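# Como limpar e hidratar um sofá castanho de pele sem o estragar

Actualizado a 3 de julho de 2023.

Este guia serve para sofás de pele lisa com acabamento pigmentado, o tipo mais vulgar nas salas portuguesas. Não serve para camurça, nubuck nem tecido. Se não sabe o que tem em casa, comece pelo teste da gota, explicado a seguir.

## Teste da gota

Escolha um ponto escondido, por exemplo a parte de trás do encosto, junto ao chão. Deixe cair uma gota de água destilada e espere um minuto.

- Se a gota ficar à superfície, a pele tem acabamento e pode seguir o guia completo.
- Se a gota for absorvida e deixar uma mancha escura, a pele é anilina. Limpe só com pano seco e fale com um profissional.
- Se a gota ficar à superfície mas o material parecer plástico e frio ao toque, é provável que seja sintético. Faça a limpeza e salte a hidratação.

A etiqueta por baixo das almofadas também costuma indicar o material. Em sofás comprados em segunda mão é frequente ter sido arrancada.

## Material

- Aspirador com escova macia
- Dois panos de microfibra claros, sem costuras grossas
- Uma esponja de poros finos
- Água destilada
- Sabão neutro líquido ou um detergente próprio para pele (eu uso o Pludine, diluído conforme o rótulo)
- Creme hidratante para pele, incolor (Jatix ou equivalente)
- Uma escova de cerdas macias para as costuras, se as houver

Os panos devem ser claros para se ver a sujidade que sai e, mais importante, para se ver se sai cor. Um pano vermelho ou azul novo pode tingir um assento num instante.

Evite toalhitas de bebé, vinagre, álcool, azeite e leite corporal. As toalhitas são o erro mais comum. Parecem suaves, mas o uso repetido amolece o acabamento, sobretudo nos braços e na zona da cabeça.

## 1. Preparar a sala

Afaste o sofá de radiadores e da janela. A pele não deve secar ao sol directo, nem deve ser tratada quando está quente. Uma sala a 16 graus ou mais é suficiente. Com menos, o creme fica espesso e espalha-se mal.

Abra os cortinados durante a inspecção. Num sofá castanho, a gordura acumulada confunde-se com a sombra e só aparece com luz lateral. Percorra com a mão aberta a frente dos braços, o topo do encosto e o bordo do assento. As zonas gordurosas sentem-se mais lisas e um pouco pegajosas.
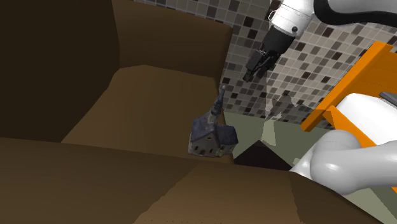
Anote as manchas que encontrar antes de molhar seja o que for. Tinta de esferográfica, cera e verniz das unhas não saem com sabão e não devem ser esfregados. Nesses casos, limpe à volta e deixe a mancha para o fim ou para um técnico.

## 2. Aspirar

Retire as almofadas soltas, se o modelo o permitir. Aspire primeiro os cantos entre o assento e os braços, depois a junta do encosto, e só no fim as superfícies planas. Areia e migalhas são o que mais risca a pele durante a lavagem – vale a pena passar duas vezes.

Use sempre a escova. O bocal de plástico deixa marcas, mesmo quando se tem cuidado.

## 3. Lavar

1. Deite 27 mililitros de detergente em meio litro de água destilada. Se usar sabão neutro, basta uma colher de chá.
2. Molhe a esponja e esprema-a até não pingar. Deve fazer espuma, sem escorrer.
3. Trabalhe uma peça de cada vez: um braço, depois uma almofada, depois o encosto. Parar a meio de uma peça deixa linhas visíveis.
4. Faça movimentos circulares, com pouca pressão.
5. Passe logo um pano humedecido só com água para retirar a espuma.
6. Seque com o segundo pano.

Se o pano sair com cor castanha, pare. Pode ser sujidade antiga, mas também pode ser pigmento. Experimente num ponto escondido com água simples. Se continuar a sair cor, o acabamento está gasto e a peça precisa de ser recolorida antes de qualquer outra limpeza.

Nos braços, onde as mãos pousam todos os dias, podem ser precisas 3 passagens. Deixe secar entre cada uma. Insistir com a pele molhada dá pior resultado do que voltar mais tarde.

## 4. Secar

Conte com cerca de 16 horas até ao passo seguinte. No inverno, em casas húmidas, pode demorar mais. Não use secador, ventilador de ar quente nem desumidificador encostado ao sofá. Uma janela entreaberta chega.

Durante este tempo, não cubra o sofá com mantas. Também não volte a pôr almofadas decorativas, principalmente se forem de cor escura ou tiverem fechos metálicos.

## 5. Hidratar

Agite o creme e ponha uma quantidade do tamanho de uma noz no pano, nunca directamente na pele. Espalhe em camada fina, do centro para os lados. Insista um pouco no bordo da frente do assento, que é onde a pele dobra mais e onde aparecem as primeiras fissuras.

Espere meia hora e passe um pano seco para retirar o excesso. Se a superfície ficar escorregadia, pôs creme a mais. Volte a passar o pano no dia seguinte e o problema costuma ficar resolvido.
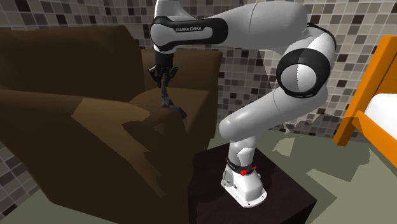

*O sofá castanho, com o braço robótico branco e preto montado numa mesa baixa.*

A Safta Roman, que trabalhou na oficina de estofos Clirkonbridge, recomenda duas hidratações por ano em uso normal e uma terceira se houver piso radiante. Eu faço uma em junho e outra antes de ligar o aquecimento.

## Manutenção semanal

Um pano de microfibra seco, passado sem pressa, retira quase todo o pó. De duas em duas semanas pode humedecê-lo ligeiramente. Líquidos entornados devem ser absorvidos com papel, carregando sem esfregar, e depois limpos com um pouco de água destilada.

Rode as almofadas se forem reversíveis. Nas fixas, alise a pele com a palma da mão, do meio para fora.

## Dúvidas frequentes

**O creme escurece a pele?** Nas primeiras horas, um pouco. Depois de seco, o tom deve voltar ao normal. Se a diferença se mantiver, é sinal de que o acabamento tem falhas e absorveu o produto.

**Posso usar graxa de sapatos castanha?** Não. A graxa passa para a roupa e é difícil de remover.

**E os riscos de gato?** Os superficiais disfarçam-se com creme e uma massagem com o dedo. Para os fundos há kits de enchimento; o da Koo vem com espátula e pigmento à parte, e convém misturar a cor à luz do dia.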